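How to Submit Written Comment on a Local Housing Levy

Residents of Melley may comment in writing on any proposed levy before the council votes. Comments received by the deadline become part of the public record and are given to every council member.

Before you write

Find the bill number on the first page of the meeting agenda. Read the fiscal note as well – it states who would pay and how the money would be spent. The current proposal applies to employers with more than 500 workers and would support 40 units of supportive housing.

Prepare your comment

Put the bill number in the subject line. State your position in the first sentence, followed by your reasons. Comments may not exceed 3,000 characters, including spaces. Tenants and business owners may describe how the levy would affect them, but should leave out account numbers and medical details. 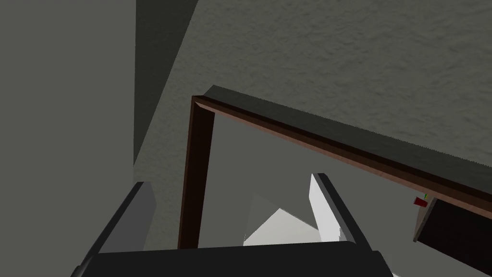

A two-fingered gripper, computer rendering.

Submit and confirm

Send the comment through the online form or deliver it to the clerk's office on Flavell Street. Groups may file one comment with several signatures. The deadline for this hearing is Sat 21 March at noon.

A receipt number is issued for each comment. If you do not receive one within two business days, contact Urmila Maurya in the Office of the Clerk. Late comments are kept on file – they are not forwarded before the vote.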